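Grastex pea mince, 300 g bag

I've been cooking with this one since January and it's become my weeknight standby - bolognese, chilli, stuffed peppers, you name it! It's dried pea protein in small chunks, made by Grastex over in Oratow, and you soak it for eight minutes before it goes anywhere near the pan.

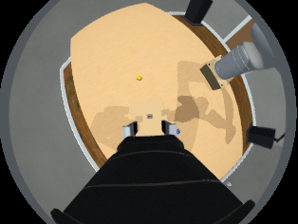
A pale top with darker wood beyond.

One bag feeds almost 16 people if you bulk it out with lentils (I do). Use stock for the soaking, please, because plain water leaves it a bit flat. 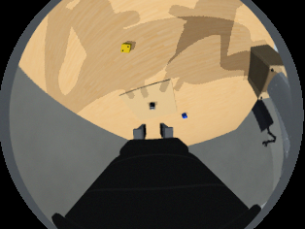
Fatima Nwachukwu reckons it wants a good spoonful of tomato purée and twice the onion, and she's gone back to it after trying the Farkuvska soya version, which she found too chewy.

Keep the bag somewhere dry and fold the top over. Once it's soaked, it'll do two days in the fridge.

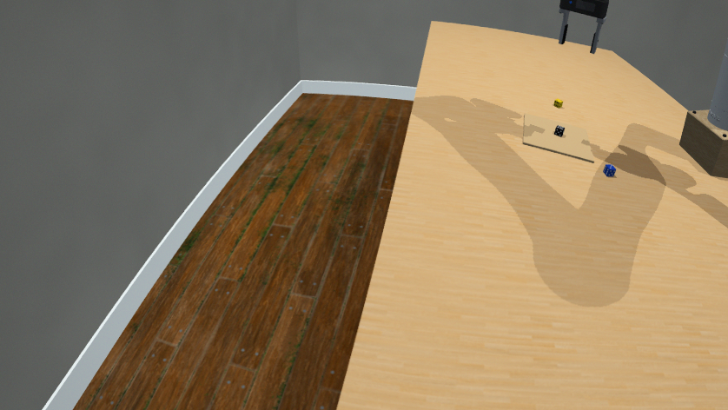

Ertürk Wholefoods - Plant Protein Department

We sell it singly or by the box. Ask for Ebere Omoregie if you'd like a box put by.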